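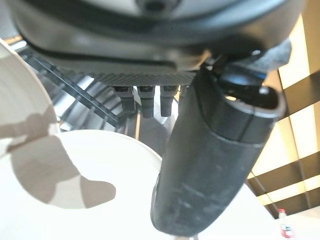

Rental Unit Turnover Checklist: Kitchen and Utility
Unit 18, Dralldale
Checked by: Kalkidan Beyene
Second check: Wiremu Hinds

Smoke alarm, hallway: OK. Tested with the button, loud enough with the bedroom door shut.

Smoke alarm, bedroom: FAIL. Chirping. Battery replaced on the spot, passed on retest. The alarm is past its replace-by date, so order a new one.

Fire extinguisher: OK. Gauge in the green, pin and tag in place. Bracket is loose on the left side. Tightened.

Range, anti-tip bracket: FAIL. Not engaged. The range had been pulled out for cleaning and pushed back without catching the rear leg. Fixed by Wiremu and checked by tilting.

Outlets near water: OK. Both trip and reset. The label is missing on one of them.

Dryer vent: FAIL. Lint packed in the last elbow. Do not run the dryer until it is cleared. Tarek Hijazi has the brush.

Water heater: OK. Set to 120 when we got there, left alone. Relief valve pipe points down and is clear. Move the paint cans out of the closet.

Water shutoff: OK, but stiff. Tag it so the next tenant can find it.

Windows: OK. All open, lock and stay up. One screen torn, not a safety item, put on the May list.

Entry lock: Rekeyed. Old keys returned, one set short. The deadbolt drags unless you lift the door a little. Needs the strike plate moved.

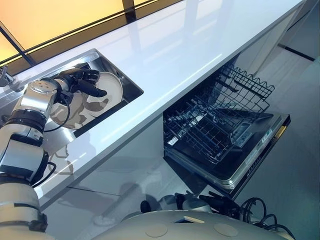
Dralldale, May

Comments after the walk-through

The dryer vent is the only item holding up move-in. Tarek can get to it Sunday before noon. If he finds the duct crushed behind the wall, we will need Felico to quote it, and anything over $400 goes to Somtochukwu Effiong for approval first.

Please stop writing "fine" in the result column. Use OK, FAIL or N/A and put the rest in the comment. Two of the last sheets had to be done over for this.

Under-sink cabinets: run the tap for a full minute, then feel the trap and both supply lines with a dry paper towel. Looking is not enough.

Tenants get 24 hours' notice before any recheck. Leave the signed sheet in the unit folder and send a copy to Yakubu Olaniyan.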